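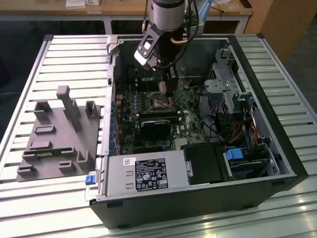 Home | Projects | Reports | Contact

Gosling teardown cell: progress report after the January open day

To: Amber Bickerstaff
From: Apolinar Olvera

14 shares | 3 comments

You asked me whether the second payment to Prenenus should go ahead. I went to the open day at the Welunard shop to see Gosling for myself, and my short answer is not yet.

The plan we funded has the arm taking reusable parts out of scrapped desktop PCs. Prenenus says it has run 137 machines through the cell since the grant began, and that 69 of them were finished with no one stepping in. I asked for the run logs and was told they would be sent. I don't have them. I also don't know what "finished" means here. One engineer told me it meant every part on the list was out. Another said it meant the arm had got to the end of its program.

The hard part of this job is the middle of the board. A processor sits under a metal bracket, and that bracket has to be opened before anything can be lifted. Memory is held by small latches at the ends of each slot. A person does all this by feel in a minute or two -- the arm has to be told where everything is, and case layouts differ from one model to the next.

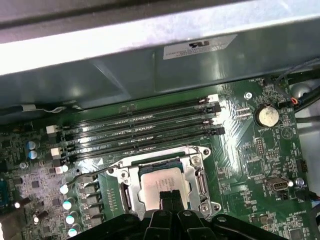 I asked how many board layouts the software knows and got a long answer with no number in it. The grant calls for 50 by the end of the second stage. If they had 50, I think someone would have said so.

To be fair, the staff took every question, and the fixture work looks careful. The visitors liked it. But a demo on a case picked by the hosts tells us little about a pallet of mixed scrap, and the target is 578 units in the final stage.

I would hold the payment until we have:

- the full logs for all 137 runs, failures included
- a written meaning for "finished"
- one session on machines that we choose and bring ourselves

Prenenus has agreed to the third item but has not given a time. I will call them again next week.

Related
Pindo sorting line: first stage report
Gosling: grant terms and stages
Notes from the Welunard site visit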